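The last mile of a biscuit

Packaged food is tested hard before it leaves the factory and hardly at all once it reaches the kitchen. A film wrapper is judged on three properties: how much water vapour it lets through, how much oxygen it lets through, and how strong its seals are. The sealed shelf life printed on the back follows from those figures and from the storage conditions the maker assumed. Those conditions are usually a dry cupboard at a steady room temperature, away from sunlight. Few household cupboards match them.

The town of Kullow is a useful place to look at the gap. It sits on a wet stretch of coast, most of its houses have solid walls, and many kitchens have been extended to the north side, where the sun does not reach. From October to March the air in an unheated larder there can stay close to saturation for days. Crackers opened on a Kullow shelf soften overnight. Salt cakes in the packet.

A small storage survey run from nearby Prikport placed humidity loggers in 94 kitchens over one winter. Each household received two, one for the cupboard where dry goods were kept and one for the open worktop. The loggers took a reading every 20 minutes. The worktop was the drier of the two in most homes outside cooking hours, and the cupboard on an outside wall was the wettest place measured apart from the space under the sink.

The cause is ordinary physics. Warm air from cooking carries moisture through the gaps around a cupboard door. Inside, the back panel is cold because the wall behind it is cold. The air cools, its relative humidity climbs, and the door then keeps it there. An extractor fan removes steam at the hob but does little for a closed cupboard across the room. Leaving the doors open for an hour after cooking brought readings down in every kitchen that tried it.

Temperature swings matter too. A cupboard above a cooker may pass from cool to hot twice a day. Fats in biscuits and nuts go rancid faster with heat, and chocolate coatings bloom when they soften and set again. Bloom is harmless, but it is one of the commonest reasons people give for throwing a bar away.

The Plelum trial looked at containers. Test portions of plain cracker, 400 in all, were held in a humid room in four kinds of storage: the opened wrapper folded over, the wrapper with a clip, a lidded plastic tub, and a glass jar with a rubber ring. The folded wrapper failed first, as expected. The clip did better than the tub in the early part of the trial. A tub holds a large volume of damp air above the food each time it is closed, while a clip pressed close to the contents holds very little. Over longer periods the jar was ahead of everything else.

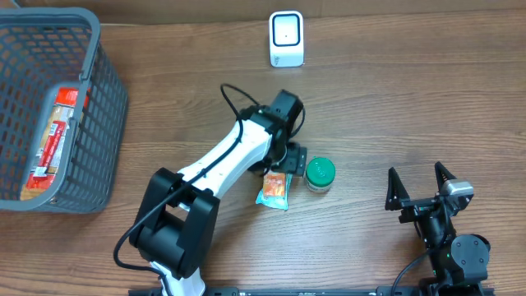 Unopened goods are a separate matter. A sealed film wrapper needs no second container as a moisture barrier, and the survey found no advantage in boxing one up. What it does need is protection from crushing and from sharp edges, as a pinhole in the film is enough to cancel its rated performance. Most pinholes in the survey's rejected packs were on the folds, where the film had been flexed against a shelf edge or a tin.

Sorting by date remains the cheapest measure available. The Kang guide, a short leaflet handed out with the loggers, suggests keeping opened packs on one shelf and sealed ones on another, with the shortest date at the front. It also advises writing the day of opening on the wrapper. Printed dates apply to the sealed pack only, and the leaflet gives over half a page to that point.

Silica gel sachets are sold as a remedy and work within limits. A sachet saturates, after which it does nothing until dried in a low oven. In a jar opened once a week it may last a season. In a cupboard it will be spent in a day or two. At 100 per cent relative humidity, which three of the Kullow larders reached, the practical course is to move the food to an inside wall and leave the larder for tins.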